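How to Host an Anniversary Screening of an Older Film

Posted 18th May by Illia Yatsenko

A lot of people want to show a favorite film again when it reaches a round birthday. The work is mostly paperwork and checking, and it goes better if you do it in order. These are the steps I use for repertory nights at the Montecinos, a single-screen house with 90 seats. They should work for a library room or a school hall too.

Step 1. Find out who holds the rights

Owning a disc does not give you the right to show it to the public. This applies even when you don't charge for tickets. Start with the company named at the end of the credits, then look up whether its catalog has been sold. Older films change hands often, and the name on the poster may belong to a company that closed years ago.

Write to the rights holder or its booking agent with the title, the year, the venue, the number of seats, the ticket price and the date you want. Put all of it in the first email. If you leave something out, you will wait for a reply that only asks for it.

Allow at least 14 weeks for an older title. New releases are quicker to book, as they already have a distributor in place.

Step 2. Ask what format they can send

You may be offered a theatrical digital package, a video file or a disc. Ask for the running time and the aspect ratio in writing. When we booked Stilholm, a family drama I had wanted to show for years, we were sent a television cut with two songs missing. Comparing the running time on the delivery note with the one in our old program would have caught it.

If the film needs subtitles, ask whether they are part of the picture or a separate file. Separate files need to be tested on your own player.
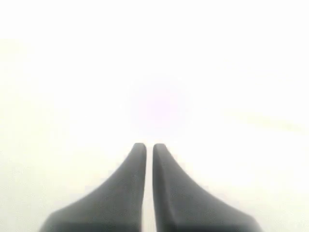

Step 3. Set the date

The exact anniversary of the release is nice for the poster, but it matters less than a free evening. We have shown films a month off their birthday and had no complaints. Avoid the opening week of any big release with the same star. In October we also stay clear of the local festival, which takes most of our regular audience.

Step 4. Test the whole film

Watch it from start to finish on the equipment you will use. Skipping through is not enough. Check these points:

Sound level in the quiet scenes and in the songs
Reel changes, if the copy was made from an old print
Subtitle timing after the intermission
The last 4 minutes, including the full credits

Write down the volume setting that worked. Tymofii Lytvynenko runs our booth and keeps these settings on a card taped inside the cabinet door, one line for each title. A full room soaks up sound, so expect to turn it up a little on the night.

Step 5. Plan the introduction

Keep it under ten minutes. Say when the film came out, who made it and how it was received then. Two or three facts that people can watch for are plenty. Before we ran Etent, I mentioned that the dance at the station was shot in a single night, and people talked about that scene in the lobby afterward.

Don't give away the ending. Some of the audience will be seeing the film for the first time.

If you have a guest, agree on the questions by email beforehand and put a chair and a small table on the stage. Decide who will hold the second microphone for the audience.

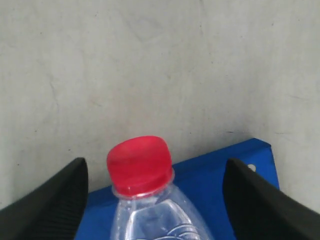
Step 6. Sell the tickets

Open sales around 48 days ahead. Hold back one row for guests and for any seats that turn out to be broken. On the ticket page, list the language, the subtitles, the running time and whether there is an intermission. Older Indian films in particular can run close to three hours, and people need to plan their ride home.

For the poster, use only the artwork the rights holder sends you. Fan posters are usually somebody else's work and need separate permission.

Step 7. Run the evening

Open the doors half an hour before the start. Play music from the film in the lobby only if your venue's music license covers it. Start the introduction on time, even if a few people are still coming in.

For a film with an intermission, break where the filmmakers put it. We once moved the break in Rora to suit the snack counter, and it fell in the middle of a song. I would not do that again.

Step 8. Send the report

Most agreements ask for an attendance report after the show. Fill in tickets sold, free tickets and total income, and keep a copy with the contract. Delete the file or return the disc by the date in the agreement, then email the booking agent to confirm it's done.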